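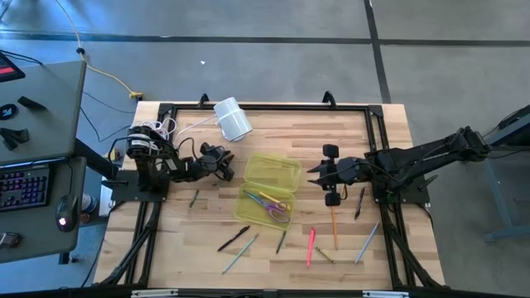
Holger Eklund wrote in to say that his daughter slept through the Varska night light's lullaby but woke the second it stopped, and could the manual please mention this. Fine, Holger. See step 4.

Section 2: Bedtime Setup

1. Place the Varska on a flat surface, out of reach of the crib. Babies have longer arms than you remember.

2. Hold the moon button until the light turns amber. If it turns blue, you have started Morning Mode. Switch it off before the rooster.

3. Turn the dial to choose one of 13 lullabies. You will come to hate all of them, so start with the one you like least.

4. Set the fade to 39 minutes. The factory setting ends the music all at once, and small children notice.

5. Leave the room. Avoid the floorboard – you know the one.

Note: The night counter stops at 998 and then goes back to zero. By that point your child will be asking for a later bedtime.

Caution: Keep the cord well away from the crib. Do not cover the speaker with a blanket, however tired you are of track 2.

To pair a second light for a sibling, go to Section 3.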